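Papers > Skatine > 3. Gathering demonstrations

3.2 Simulated tool episodes

Our favorite part of this project was the tool set, and we spent more time on it than we planned. Every episode was recorded in Jallden, our simulator, with a person steering the arm from a desk and watching the wrist view (Figure 3). Saws were the richest source of examples. A long handle and a toothed blade give the learner plenty to work out – where to close the fingers, how far to tilt, when to back off and try again. 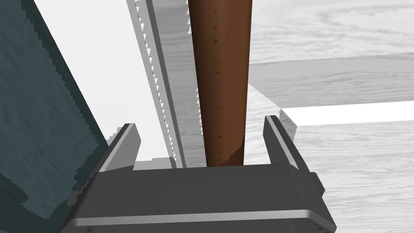
Figure 3. Wrist view from a saw episode in Jallden, fingers open at the handle.

We set out to gather 1000 saw episodes and ended up with 1855 across the whole tool set, 774 of them with saws. Huia Tomoana steered most of the early ones and wrote the short guide that later operators followed. We kept the clumsy tries too. A slow approach that drifts and then recovers teaches the model something a clean one can't, and we were delighted by how much the policy picked up from them.

Wood grain, surface color and lighting were changed between episodes, while the shape of each tool stayed fixed. Operators marked the moment they chose to close the fingers – a single key press, stored with the joint readings. Section 4 covers how these marks are used in training.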